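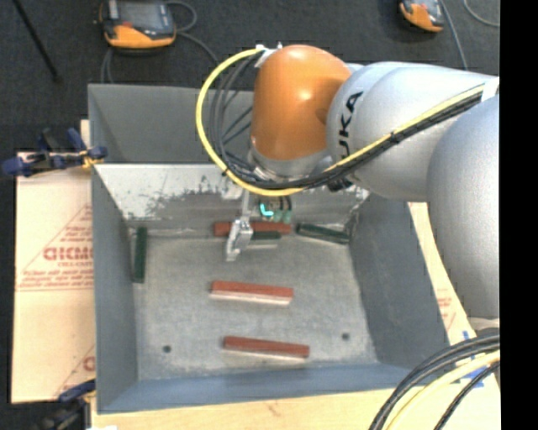
Urkley open day: the sorting hall

We got to Haddale at ten and signed in with Refilwe Dlamini, who took our group of visitors through to the sorting hall after the safety talk. Glasses and shoe covers are handed out at the door. Bags go in the lockers, 30 of them, and they filled up quickly.

The blocks come in two colours, reddish-brown and dark green. They are small and rectangular, and at the bin we stopped at there were three of each lying on the bottom. The bin is plain grey metal with an open top. Demetrio Robles told us the blocks are made at the Watdale site and sent over by van in batches of 60.

Lucía Garrido asked what happens to chipped ones. They go back to Watdale and are not sold as seconds. She also asked about a darker red, which was dropped in July for lack of orders.

Tea was in the canteen upstairs, with a table of older catalogues to look through. Parking is behind the building and the entrance is off the side road. Next visit is Tejada, names to Gonzalo Olmedo please.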